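Cahier d'atelier, teinture — jeudi, octobre

Repris le bain d'indigo ce matin, un peu avant huit heures. Il avait passé la nuit sous son couvercle avec la couverture autour, et en soulevant j'ai trouvé 38 degrés pile, donc pour une fois je n'ai pas eu à rallumer tout de suite. Belle fleur cuivrée au milieu, liquide jaune-vert dessous, odeur normale (enfin, normale pour nous, le facteur a encore fait une tête). pH un peu bas, 9 et quelque chose. J'ai remis une cuillère de chaux éteinte, remué tout doucement le long du bord, et laissé reposer une heure.

Pendant ce temps-là j'ai pesé le lin. Le rouleau Groen qu'on a entamé la semaine dernière : il reste 1 648 grammes, moins que je croyais ! J'ai coupé 700 grammes pour les essais d'aujourd'hui et remis le reste sur l'étagère du haut, avec l'étiquette tournée vers nous cette fois. Décreusage au carbonate, deux heures à frémir, l'eau est sortie couleur thé. Je l'aurais bien refait une seconde fois mais je n'avais plus de patience, ni de carbonate d'ailleurs. À racheter.

Duyên Sầm est passée vers dix heures avec ses carrés de coton déjà mouillés. On a parlé de la série Jultgate, les six bleus qu'il faut sortir avant la fin du mois, et on n'est toujours pas d'accord sur le troisième. Elle le veut plus gris, moi je trouve que gris il se confond avec le deuxième dès qu'on le regarde sous les néons. On a décidé de faire les deux versions et de les laisser pendre côte à côte jusqu'à lundi sans y toucher.

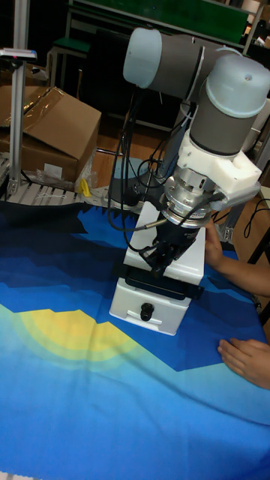

Les trempages, donc. Premier carré : une minute, sorti vert pomme, viré en trois ou quatre minutes à l'air, très pâle, joli. Deuxième : deux fois deux minutes avec dix minutes d'air entre les deux. Troisième, version Duyên : trois fois une minute, puis un passage éclair dans le bain de noix de galle. Troisième, version moi : trois fois deux minutes, sans rien d'autre. Je note quand même que la sienne est plus belle encore humide — on verra sec.

Le quatrième est raté, autant l'écrire. J'ai lâché un coin en le remontant, il a fait des bulles, le bain a pris l'air et j'ai eu une grosse tache claire en forme de poire. J'ai retrempé deux fois et on la voit toujours. Il servira de chiffon d'essai pour la pâte de réserve, qui elle aussi me donne du souci : la recette au riz gluant craquelle dès qu'elle sèche trop vite, et la version avec un peu plus de son reste molle à cœur. Essayer moitié-moitié, et la faire cuire vingt minutes de plus.

Arrêté à 15 h. Le bain était fatigué, franchement bleu sur les bords, et ça ne servait à rien d'insister. Ajouté du fructose (98 grammes, j'ai fini le sachet), réchauffé à 50, couvercle, couverture. Ne pas l'ouvrir avant demain midi, je l'écris aussi sur le couvercle !

Rinçages : trois eaux claires, puis une eau avec un trait de vinaigre, puis encore une claire. Le cinquième dégorge encore pas mal, je l'ai laissé dans la bassine pour la nuit.

À faire : carbonate, fructose, pinces à linge en plastique (celles en bois marquent), recopier les temps au propre dans le classeur Jultgate, rappeler Duyên pour les deux gris.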